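3.2 Collecting demonstrations in simulation

All demonstrations were recorded in the Trekbridge kitchen environment, which renders a marble countertop and a pair of arms with articulated hands. An operator drives both arms at once through a tracked headset and gloves. Object positions, the countertop texture and the dishware are drawn again at the start of each episode. We kept 1000 episodes for training and set aside 80 for validation. Episodes in which an object left the counter were discarded and recorded again. 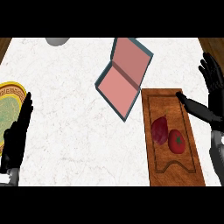

Figure 3. Rendered view from one episode. Two pieces of produce lie on the cutting board, next to the open box. The left hand is at the plate; the thumb of the right hand reaches over the board.

3.3 Labeling and filtering

Each episode is divided into reach, grasp, transfer and release segments by thresholds on finger joint velocity. Lenz and Mudgway corrected the boundaries by hand in 46 episodes where the thresholds failed, most often during handovers between the two arms. Idle periods at the start and end were trimmed before training.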